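About | Rooms | Tidy Days | Visit | Contact

Start > About > Who We Are

Zorkbridge is a small school of tidying and home care, and we are very fond of small rooms! Big houses get all the magazine covers, but give us four white walls, a desk, a coat rack and a wastebasket and we can happily fill a whole morning with what goes where. Deisy Carhuamaca started the school with 3 learners and one borrowed desk, and she still teaches the first session of every course herself.

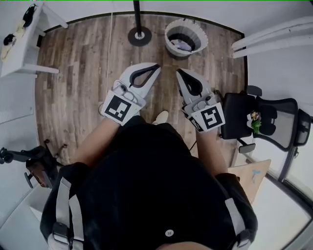
Page last changed: May

Our practice rooms are set up like rooms people live in. They have a plank-look floor, a desk with a shelf under the top, and the sort of things that land on a desk when you walk in the door - a bag, something made of cloth, whatever was in your hand. Learners begin with those. Does the bag live on the desk, or on the rack? Is the cloth thing clean, or on its way to the wash? We love these questions and we can go on about them for ages (ask anyone who has stayed for tea).

The wastebasket gets its own lesson. Stand it where you already drop things, empty it before it's full, and wipe the rim while you're there.

There are two courses at the moment. Bustus is the short one, 5 mornings on desks, shelves and floors. Usuga runs longer and takes in hallways, closets and coats, with plenty of time spent on getting a heavy coat to stay up.
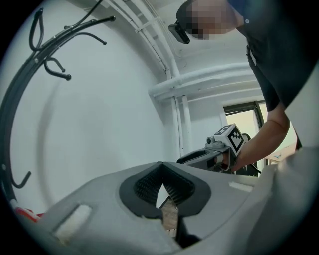

Coats are a bigger subject than you'd think. A rack that carries everything the family owns soon carries nothing anyone can find, so we teach a simple swap: the coats for this season stay out and the rest go in a closet or a box. Deisy's own hallway was the test case, and she says it took her 2 winters to stick to it.

So far 105 people have finished a course with us, and quite a few come back for Jisia, our open evening, where you bring a sketch of one awkward corner and the whole group has a go at it. Beginners are very welcome - bring soft shoes and a pencil.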